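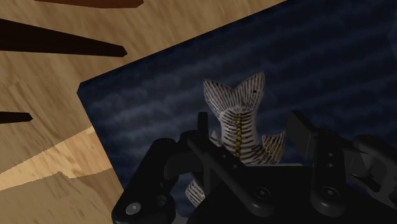 Wrist view in the sim, fish on the navy rug, fingers on either side of the body.

Ticket: gripper closes on the striped fish and the fish leaves
Status: open again (sorry)
Setup: home build, two-finger gripper, Trurklow controller, sim scene running on the desktop in the garage

Okay, picking this back up from where I left it in September. Short version for anyone landing here from search: the arm comes down over the fish fine, the fingers line up fine, and then when they close the fish either shoots out toward the rug edge or starts buzzing in place like a phone on a table. Every other object in my scene picks up without any fuss. The block is fine, the cup is fine, even the stupid little spoon is fine. Only the fish.

The fish model came from the Ovolach pack and I love it, it has these wavy bars down the sides and a thin yellow line along the back, so I'm not swapping it for a cube just to close the ticket. I want to grab the fish!

What I've tried so far, in order.

First thing I did was drop the grip force. I had it at 200 in the config, which I think I copied from the block task and never looked at again. Took it down to 15. The fish stopped flying but now the fingers just rest on it and slide up when the arm lifts. Put it somewhere in the middle and I get the buzzing. So force matters, but it's not the whole story.

Second, friction. Raised it on the finger pads only, no change I could see. Raised it on the fish as well and the buzzing got worse. Put both back.

Third, and this ate an entire evening, I decided the rug was the problem. The rug has its own collision shape and I figured the fish was being squeezed down into it and getting kicked back out. I turned collision off for the rug and let the fish lie on the wood floor underneath. Same thing. So the rug is innocent and I turned it back on (it looks better anyway, the wood floor by itself washes out my wrist view when the sun light hits it).

Fourth, I finally did what I should have done on day one and turned on the collision overlay. Well. The visual fish has a nice forked tail and separate fins. The collision fish is one fat lump wrapped around all of it. The V in the tail is filled in solid, and the fins on both sides get bridged over to the body, so the lump is way wider than the part I'm aiming for. In the wrist view I can see rug between the right finger and that fan-shaped fin. In the overlay that gap is gone. The finger pad is already inside the lump before I send the close command. No wonder it pops.

So, fix attempt: I ran the mesh through the Babić splitter to break it into smaller convex pieces. Default settings gave me 5 pieces, and it's a big improvement - no more flying fish. The body is its own piece now and the fingers can get down next to it. But the fins still come out chunky and I get a little jitter when a finger brushes one on the way in.

Cranked the resolution up to 4,000 and the shape looks great in the overlay, but now my sim crawls. The arm moves like it's underwater. I haven't found a setting in between that I like.

Things I have not tried yet:
Deleting the fins from the collision mesh and keeping them for looks only. Tempting.
Smaller time step. I keep hearing this is the answer to everything and I keep putting it off.
Coming down closer to the tail, where the body is narrow. My grasp point is farther forward at the moment and the gripper hides the whole front half of the fish from the wrist camera, so I can't even see what I'm grabbing.

Question for whoever looks after the Grernholm forum build: does your loader keep the split pieces as separate shapes, or does it merge them again on import? I reloaded the scene after a restart and I swear the lump was back. If it's merging them I'll load the pieces by hand, I just don't want to do it twice.

Update, 11 pm: it does merge them. There's a flag in the import settings and mine was on. Turned it off, reloaded, pieces stay put. Going to try the no-fins version next and will post the config if it holds through a lift.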